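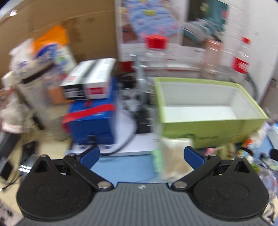
Should small cartons be stored on top of a latched box or inside it?

Inside, if you open the box less than once a week; on top only if the cartons get moved before the latch does.

cquinlan
Splitting this from the desk storage thread. My desk is 148 cm wide and most of it is boxes. I keep two small cartons on the lid of a strapped box, and every time I need the box I have to find somewhere to put the cartons. Is there a standard way to lay this out?

lbratu
Sort by access frequency. Anything opened daily stays at the front with nothing on the lid. Anything opened monthly can carry a load. Packets go upright in an open box, labels facing out. Laid flat on the mat they migrate.

n_maccarthaigh
Disagree on the open box. An open box with no dividers becomes a bin. I used a Polance tray with 12 compartments for packets and strips, and retrieval is faster than from any deep box. Depth is the problem. Past 7 cm you stop seeing the bottom layer.

lbratu
Trays waste volume. I can get nearly everything in one deep box if it is packed on edge.

n_maccarthaigh
Packed on edge works until you remove a third of it, then the rest falls over. You need a spacer.

Cathal K
Spacer = folded cardboard. No need to buy one.

Also, cquinlan, keep the work mat clear. The mat is for the current job. If a packet is on it and you are not using the contents, it belongs in a box. Same for cables. Run them along the back edge and clip them down. A loose cable across the work area gets dragged every time a box moves.

cquinlan
Clips have been tried. The adhesive ones let go in January when the heating was on. Any that screw in?

Cathal K
Feruvley makes a screw-in type. Short screws, check your desktop thickness first.

conall_ms
I would not drill a desk for one cable. Route it behind the boxes and let their weight hold it.

Cathal K
Weight on a cable is how you get a damaged cable.

conall_ms
Behind, not under.

lbratu
Back to the original question. Swap the positions. Cartons on the desk, strapped box at the end nearest your off hand, nothing on its lid. It costs one carton footprint of desk space.

cquinlan
Tried it this evening. Strap clears and the lid opens fully. Lost the space where I put my cup. Still undecided on tray versus deep box. Will measure the packets first and post the sizes.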